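Clothes stiff and dingy since we moved to well water. Do I need a softener?

4 min read

Zuzanna Dudek

We moved in August from a town apartment to a house outside Lonarel with its own well. Same washer, same detergent (Ivonier liquid, the unscented one), same clothes. Since the move the towels come out like cardboard, whites are turning yellowish gray, and dark shirts have a chalky look at the seams. Sweatshirts feel scratchy on the inside where they used to be fuzzy.

I sent a sample to the county lab and hardness came back at 481 mg/L. Iron was listed as "below limit," no number given. There is a salesman who wants to put in a Flirkik softener for $1,854 plus the plumber. I would like to know if that is the only way before I spend it.

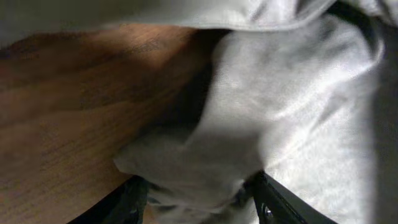 Things I have tried so far. More detergent, which seemed to make it worse. Fabric softener, which made the towels feel better but now they don't soak up water. Hot wash for everything, which shrank a pair of pants and didn't help the gray. White vinegar in the rinse, twice, no real change but I may not have used enough.

We are a household of five and do a lot of loads, so anything that adds an hour to each one won't last here. I don't mind an extra powder. The washer is a top loader with an ordinary agitator, and I can choose warm or cold rinse. Most things get hung on racks in the back room and only the towels go in the dryer.

Also, can the clothes that are already gray be brought back, or are they done for? Some of them are school shirts I'd rather not buy again this year.

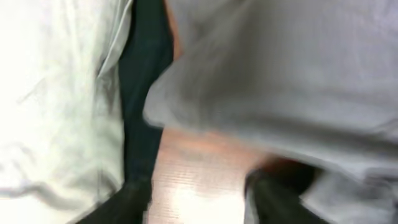

by Tamer Saab

481 is very hard. To get grains, which is what softener people talk in, divide by 17.1, so you are at 28 grains. Many detergents are fine up to 7 or so and then start to struggle. Yours is spending itself on the calcium before it gets to the dirt, and what is left over sits in the cloth. That is the chalky look and the stiffness.

You have two separate jobs: getting the old buildup out, and keeping it from coming back.

For the old buildup, do a long soak. Fill the washer with the hottest water the fabric label allows, add half a cup of a powdered water conditioner (the kind that does not leave a sediment, check the box for "non-precipitating"), agitate a few minutes to dissolve, add the clothes, no detergent, and let them sit for four hours or overnight. Spin, rinse, then wash as usual. Keep colors apart for this – some dyes will run in a long hot soak. Water will probably look bad. Two rounds for whites. Don't bother with wool or silk, they don't like it.

The yellowish part on the whites may be iron. Call the lab and ask for the number. "Below limit" for drinking can still be enough to stain. If it is iron, do not use chlorine bleach. Bleach sets it and you will have rust marks you can't get out. Use a rust remover made for laundry and follow the package, outdoors or with the window open.

To keep it from coming back without a softener:

Use a powder detergent instead of the liquid. Powders usually have some softening agents built in.
Add a few spoonfuls of the conditioner to each wash before the clothes go in.
Stop the fabric softener completely. It coats towels.
Wash warm. Hard water plus cold water is the worst of both.
Smaller loads, so there is room to rinse.

Washing soda also works on hardness but it does it by making the calcium drop out as solid bits, and in water like yours those bits end up back on the dark shirts. I would skip it. Vinegar in the rinse takes off a little residue but a splash does nothing at 28 grains, and I wouldn't pour in large amounts all the time on account of the rubber hoses.
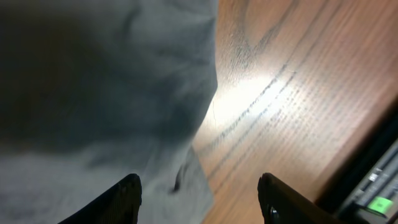
About the softener. If it was only laundry I would say try the powder route for a couple of months and see what it costs you. But the same water is going through the water heater, the coffee maker and the shower valves. Heaters fill with scale and get slow and noisy. At your hardness I would put one in eventually. Get a second quote, and ask each of them what capacity they are quoting, what it uses in salt, and if it regenerates by meter or by clock. Get the meter type. You can also leave the outside taps and the kitchen cold tap off it, and that lets you buy a smaller unit.

I have no opinion on Flirkik, never owned one.

wellhead_rob

Just get the softener. We fooled with powders for 5 years. Towels were normal after the second wash.

One thing though, once it's in you have to cut your detergent WAY down or you'll have suds everywhere. Start with a third of what you use now. And clean the screens where the hoses go into the washer, ours were half plugged with grit and the fills were taking forever.

Zuzanna Dudek

Thanks to you both. Called the lab, iron is low but it is there, so I have put the bleach away. Ordered the conditioner powder and will start with the worst of the school shirts. 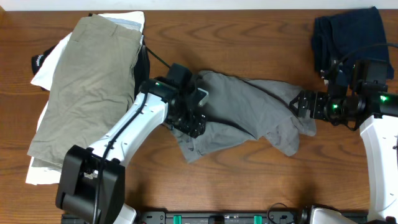 Lonarel, 2023-11-20

Update for anyone with the same problem. I did the overnight soak on two loads, once for the darks and twice for the whites. The water from the first white load was cloudy tan. The school shirts came back most of the way, still a bit gray at the collars. Towels are much softer after one soak and they dry you again. The sweatshirts improved on the outside but the insides are still rough, so I think those are simply worn.

I switched to the powder and use three spoonfuls of conditioner per load. The box says it is good for 100 loads at the normal dose and I am using more than that, so I expect to go through them fairly quickly.

The second softener quote was lower than the first, for a metered unit, and left out the outside taps as Tamer said. We'll probably do it in spring. Can the brine line run to a floor drain that also takes the dehumidifier, or does it need its own?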